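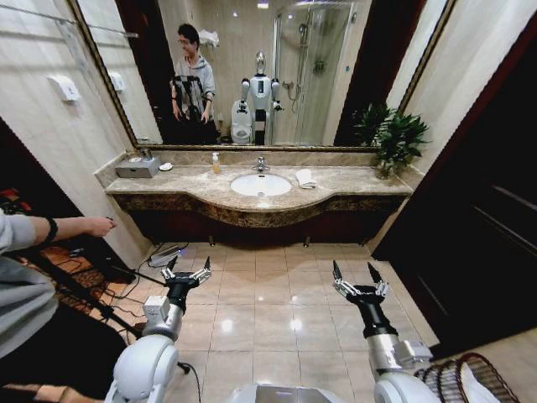 Druka Clear anti-fog mirror spray: two weeks of showers

I don't trust any bottle that promises to stop a mirror steaming up. Most are weak washing-up liquid at a silly price, and the Druka claims on its label to last "up to 15 showers". Up to is doing a lot of work there.

I wiped the old polish off first with vinegar, sprayed the left half of the glass, buffed it with a dry cloth and left the right half bare. Showers one to four were good, I'll admit. I could shave on the left and see nothing on the right. By the sixth there was a grey haze creeping in from the top, and by the ninth both halves were the same.

It also smears. Under the ceiling light it looked fine – in morning sun there were arcs all over it.

Gilt frames need care, whatever the label says about being "safe on all surfaces". Spray the cloth, keep it well away from the carving and don't let any run down to the marble. 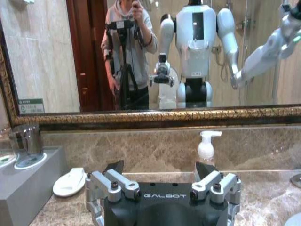 Is it worth buying?

At £15 a bottle, no. I put a smear of plain shaving foam on the same glass in the second week and got five clear showers out of it. The Zelix wipes I tried in December managed three and stank of pear drops. Opening the window beats all of them.

2 stars, both for the trigger.

Comments

Margit Åberg: Got 12 showers from mine, but we have a decent fan.

Ebbe Rustad: Did you shake it? Mine separates.

Solveig Rønning: Shaving foam left a ring on ours. Which brand?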